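Shorts Season: The Folding Gallery

October is when we finally put summer away, and I look forward to it every year! Drawers come out, everything gets laid flat, and by evening the whole warm-weather pile has shrunk to something that fits on one shelf. This page is the shorts part of it. The T-shirts have their own gallery, and the sweaters are coming once I get the Finden bins down from the attic.

Shorts are my favorite thing to fold. They're small, they're quick, and a good flat start does half the work — smooth the legs, get the waistband straight, tuck in the strings. I fold mine in half leg over leg, then in 3 from the bottom up, and stand them on edge in the drawer. My Tilell dresser has 6 drawers, and I've fit 64 folded pieces into the deepest one. (Yes, it still closes. I was thrilled.)
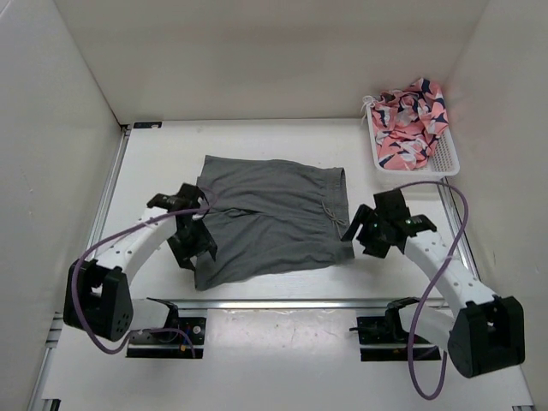

Gray drawstring shorts, flat on the white table with the bow still tied. The pink print with navy and white shapes is in the basket at the corner.

I love a soft elastic waist for this. It gives a little when you line up the edges, so you can square off the whole bundle without fighting it. Soft creases don't bother me at all, either. A slow pass with the flat of your hand takes care of most of them, and the fold hides the rest.

A word on drawstrings, as I get more mail about those than anything else! Tie them in a small bow before folding and lay the bow inside, so nothing snags when you pull out the pair next to it. If yours are forever slipping back into the casing, a knot at each end fixes that for good.

Baskets: any small one with holes in the side is great for things waiting their turn. I've had a Juvico one for years and it goes everywhere with me, including the Abreu Street laundromat when our dryer quit.

The gallery passed 2,000 visits last month, which made my whole week. Swimwear is up next, and I still haven't settled on how to fold a rash guard.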